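Questions fréquentes : louer une nappe chez Fagundes

Faut-il repasser la nappe avant de la rendre ?
Non. Gleice Leite repasse tout à l'atelier et tient à son pli central comme d'autres à leur permis de conduire. Secouez les miettes, pliez en quatre, merci.

J'ai renversé du vin. Que faire ?
Éponger, puis laisser tranquille. Le sel, le vin blanc, l'eau gazeuse et la recette de votre tante ont fixé plus de taches qu'ils n'en ont enlevé. Les taches de repas sont comprises dans le prix. La cire de bougie est facturée 12 euros.

Quelle taille pour une petite table ?
Mesurez le plateau et ajoutez deux fois la retombée souhaitée. « Une table normale » n'est pas une mesure, même écrit en majuscules.

Le vert citron est-il aussi vif que sur le site ?
Oui. Il s'accorde avec peu de choses et s'en porte très bien. Sur un sol gris, il se suffit à lui-même.

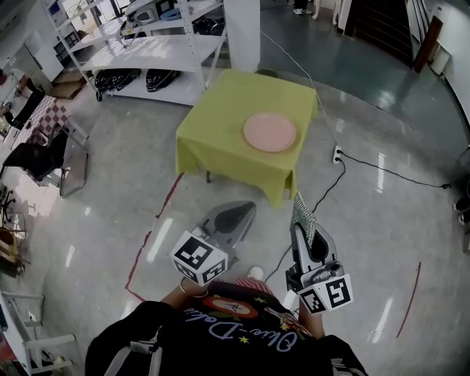

Peut-on garder la nappe plus longtemps ?
La location dure trois jours. Au-delà, comptez 2 euros par jour et par nappe. En août, l'atelier ferme et le compteur aussi : profitez-en, certains le font déjà.

Livrez-vous ?
Jusqu'à 12 kilomètres, le jeudi. Plus loin, il faudra venir nous voir. L'entrée se fait par la cour, la sonnette marche une fois sur deux, frappez fort.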